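Search this site
Enter keywords
Go

Sendora Workplace Newsletter
November | By Laurier Friesen

Desk plants: positions, watering and repotting

The desk plants on the second floor have now been through one full heating season, and the notes kept by Rizwan Thambiah are long enough to draw some practical rules from. The rules apply to the white desks with rounded edges. The older Trollus benches by the stairwell have a raised lip and are dealt with separately.

Light comes first. Readings were taken at desk height at noon with the ceiling lights on. Desks in the window row measured 807 lux. Desks in the second row measured 600 lux, enough for most leafy foliage plants but low for succulents over a long winter. Succulents in the second row should be moved forward until spring or put under a lamp. Stretching between the leaves is the usual sign that a plant has been left too far back, and it does not reverse once the plant is moved.

Placement on the desk matters almost as much. Pots go at the far side, clear of the working edge, so that forearms, sleeves and cables do not pass over them. A leafy plant and a small succulent can share a desk provided they are watered separately – the leafy plant will want water long before the succulent does.

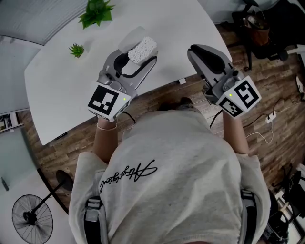

Watering is by weight. Lift the pot. If it feels light and the top inch of mix is dry, water until it drains, wait ten minutes, and empty the saucer. Leafy plants in the window row have needed up to 800 ml a month in the larger pots. Succulents get a third of that at most, and nothing at all in a month when the mix is still damp below the surface. Saucers must be in place before watering. Two desktops were ring-marked last winter and the marks did not come out with ordinary cleaner.

Repotting is done in the kitchen, over the Sitex tray, and not at the desk. Go up one pot size only. For succulents use 3 parts potting mix to 2 parts coarse grit. Leave a repotted succulent dry for a week before the first watering.

Weerakoon will deliver replacement saucers before the end of the month. Staff who need one should leave the pot diameter, measured at the base, on the sheet by the kitchen sink. Requests without a measurement will be held over to the next order.

Recent items
Kitchen tray: cleaning after use
Trollus benches: lip height and pot sizes
Window blinds, second floor: winter settings
Removing water marks from white desktops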